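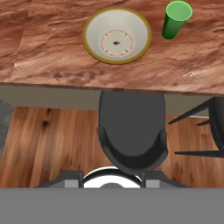 ## 4. Recording your first batch of demos

By now you've got the Tarar kitchen loading and the arm answering your controller (if it isn't, go back to section 3, I'll wait). Time for the fun part — driving the robot through the chore yourself so the model has something to copy! We'll use the task called "bowl and cup to sink."

1. Open Una and pick **New batch**. Give it a name you'll still understand in January. Mine used to be called "test" and "test new," and Hina Zaidi still teases me for it.
2. Set the batch size to 10. You can go up to 70 later, but your thumbs will thank you for starting small.
3. Turn on both views, wrist and room. Una saves them side by side, and the model trains on the pair.
4. Press **Reset**. The table, the chairs and the dishes all come back with slightly shifted positions each time, so look before you move.
5. Hold the trigger and drive. Go slow near the bowl's rim — I like to stop for a beat before closing the fingers.
6. Carry the dishes over to the sink, lower them and open the gripper.
7. Press **Keep** or **Toss**. Then do it again!
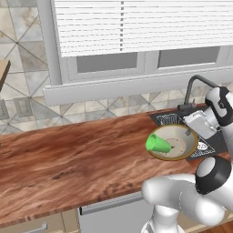

*Room view at the sink, with the cup on its side in the bowl.*

**Note:** A tipped cup doesn't fail this task. Una only checks where the dishes end up, so press Keep if the rest of the run was clean. Abelardo Leiva and I went back and forth on this one, and we both like having some messy runs in the mix.

**Caution:** Don't pause in the middle of a run to answer a message. Una keeps recording, and the model will happily learn to hang in the air doing nothing. I had to pull 2 whole batches out of our set of 641 runs for exactly that. Toss the run and start over.

**Caution:** Watch the elbow when you work over the counter. You'll be staring at the fingers, and the lower part of the arm can swing into the cabinet fronts while you're not looking. The room view is your friend here.

When the counter in the corner hits 10, choose **Close batch** and leave the window open until the upload bar clears. Maja Michalski's checklist for reviewing runs is in section 5.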